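Search this site
Search
Go

Questions I keep getting about the arm
10 April 2026
By Quyên Lã

I've had enough emails about the kitchen arm that I've started copying and pasting my own replies, so I'm putting them all on one page. If you've come from the Evwood workshop noticeboard, hello! Same arm, same me, slightly more scorch marks on the bench.

What are you building?

A robot arm that can fetch things out of a fridge and put them back again. It lives at Evwood, the shared workshop I belong to, but there's a simulated version on my computer at home, and that's the one I spend most evenings with. The whole project is called Gilau, and the bit of software that decides where the arm goes next is called Miah. (My niece named both. I have no idea what either means and she won't tell me.)

Why a fridge, of all things?

My dad has a bad shoulder and can't reach into his very easily, which was the starting point. Then I found out how awkward fridges are and got hooked. You've got shelves to dodge, a door that sticks out into the room and bins hanging off the door, and the arm has to fold itself through the gap without clouting any of it. A table would have been much easier and I'd have been bored in a month.

Do you test everything in simulation first?

Nearly everything, yes. My rule is that a new move has to run 108 times in the simulator without touching a shelf before I'll let the real arm have a go. I picked that number on a whim and I'm now stuck with it because all my notes use it. The simulated kitchen has a light grey wall on one side and a dark blue-grey one on the other, a tiled floor and a white fridge, with a few groceries I can shuffle about. The mustard lives on the top shelf, upside down on its cap, the way my family has always kept it, and the crisper drawer gets left open when I'm working on anything low down.

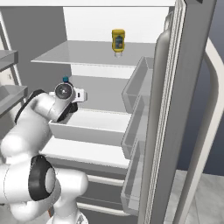
How much has it cost so far?

I've spent £671 of my own money, spread over a bit more than a year. The motors were the biggest chunk of that by a long way, then the power supply, then a frankly silly amount on cable and connectors because I kept buying the wrong ones. The workshop membership is on top, but I'd be paying for that anyway as I make shelves there too.

Did you design the arm yourself?

Only partly. The shoulder and base are from Milimier, a small kit I bought second-hand with half the screws missing. The forearm and wrist are mine, and I've printed the wrist so many times that I could probably do it in my sleep. If you're starting out, buy the base. I wasted a whole winter on a home-made one that wobbled whenever the arm went past halfway.

What's the hardest part?

Drawers! Reaching over the lip of a drawer and down into it means the wrist is pointing one way while the elbow wants to go another, and there's usually a shelf right above to make life worse. Miah is quite good at getting in and much worse at getting out again. For ages it would plan a lovely smooth route down and then just sit there with no way back that it liked.

The fix that helped most was boring: I made it plan the exit before the entrance. If it can't find a way out, it doesn't go in.

How long does one practice session take?

A full batch is 3000 tries and I leave it going overnight on an old desktop under the stairs. My computer is nothing special, and it makes the cupboard lovely and warm for the cat. Single moves I'm fiddling with by hand are much quicker, 30 seconds or so if I don't get distracted.

Does the real one behave like the simulated one?

Mostly, until it doesn't. Real fridge doors creep shut, real bottles are slippery, and my real elbow joint has a bit of slop in it that the pretend one hasn't. I've started adding small random errors to the simulated joints so that Miah stops expecting everything to be perfect. That's made it slower and a bit more timid, but it knocks far less over.

Can I have the files?

You can have the wrist files now, just ask. Miah is a mess of half-named scripts and I'd like to tidy it before anyone else has to read it. I'm aiming for June.

Can I come and see it?

If you're an Evwood member, I'm usually at the far bench in the evenings, next to the pillar drill. If you're not, drop me an email first and I'll sign you in. Please wear proper shoes, they're strict about that, and bring a biscuit if you want the long version.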